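Search this site
Enter keyword or product number
Go

Setting Up and Caring for an Electric Multi-Cooker with a Rotary Control

These instructions apply to the countertop multi-cookers supplied to residents of Treltatwood and Skorthorpe House. Read them before first use and keep them with the kitchen inventory sheet.

Placement

Set the cooker on a level, heat-resistant countertop, clear of shelves and wall cabinets. Steam leaves from the lid and will mark painted wood over time. Route the cord behind the unit and plug it directly into a wall outlet. Extension cords are not permitted.

Before First Use

Wash the glass lid in warm water with dish soap and dry it with a soft cloth. Wipe the inside of the pot with a damp sponge. Add 2 cups of water, cover, and heat until the water steams freely. Turn the cooker off, unplug it, and discard the water once it has cooled.

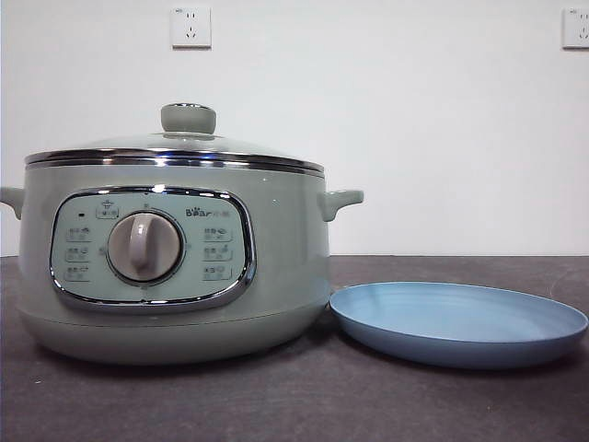
Selecting a Function

Turn the dial slowly until it points to the required function. On models labeled in Chinese, use the small food and cooking icons as a guide, or consult the translated card issued by Wedska Household Supply. Do not force the dial past its stop.

For soups and stews, fill the pot no higher than two inches below the rim. Begin on a high setting and reduce the heat when the liquid boils. Meat dishes should be checked with a probe thermometer. Leftovers require reheating to 165 degrees before they are served.

Lift the lid by its knob, tilting the far edge up first so that steam is directed away from the face. Use oven mitts on both side handles, and never move the cooker while it contains hot liquid.

Cleaning

Unplug the cooker and allow it to cool completely. Wipe the body and control panel with a well-wrung cloth, then buff the metal trim dry. Abrasive pads and bleach must not be used. Never immerse the body in water.

Replacement lids may be requested from the Galli Street storeroom, shelf 144.

Wedska Household Supply | Contact Us | Copyright Wedska. All rights reserved. | Back to top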